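Teaching the arm by remote: how I record a decent set of demos

I put off writing this up for months, so apologies to everyone who asked back in February. I do all my teaching by remote control now, with a pair of hand controllers, and once you get the feel for it it's kind of addictive!

Start with the gripper open. Every single time. My first batch for the Plunden job had 115 demos in it, and I'd begun some with the fingers open and some half shut (whatever I'd left them at, basically). The trained arm would sit there twitching its fingers before it did anything at all. Open them wide, hold still for a second, then hit record.

Next, drive slowly and watch the wrist view while you do it. I used to stare at the arm itself from across the room, and I kept making moves that the wrist camera had no way of explaining. If you can't tell from that view where to go next, the robot won't be able to either. Check both finger pads are in sight before you set off.

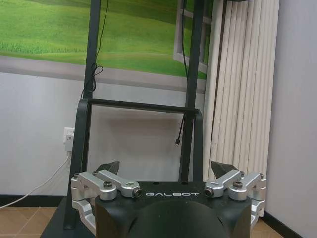

Tyra Sjögren wrote in to say she does the opposite at first: she guides the arm by hand for the first 5 runs, just to learn where the joints get stiff, throws those away, and only then picks up the controllers. I tried it on the Rulstead task and my runs got a lot smoother, so consider it stolen.

When you close on something, commit. Little nervous squeezes get learned too - ask me how I know. Line up, stop, close in one go, wait a beat, lift. If you fumble it, delete the run and go again. I do keep a few where I missed, backed off and got it cleanly on the second try, and I tag those separately.

How many do you need? I train a first version at 200 and see what it does badly, then record more of exactly that. I've never had to go to 1,000 for a simple pick and place, though Kadar took me most of the way there.

Take breaks, too. My driving gets sloppy after an hour, and you can see it in the recordings.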